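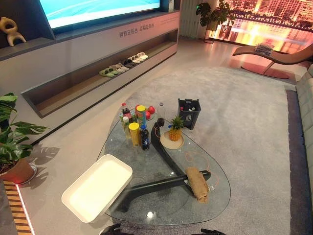

Living room reset, post 1. Drinks and snacks go first, and tall bottles move before canisters. On a glass top I lift everything and slide nothing. The slippers stay in the open shelf under the TV, in one row, with the green one at the front end. Papers on the chaise get sorted last.

2/ Glass: dry microfiber for crumbs, then a damp one. Edges before center. Wipe the underside too, where fingerprints collect.

3/ Rug: vacuum with the pile, 5 slow passes.

4/ Efthymia Kontogiannis asked about spray. I use plain water. Next: the sofa tufting.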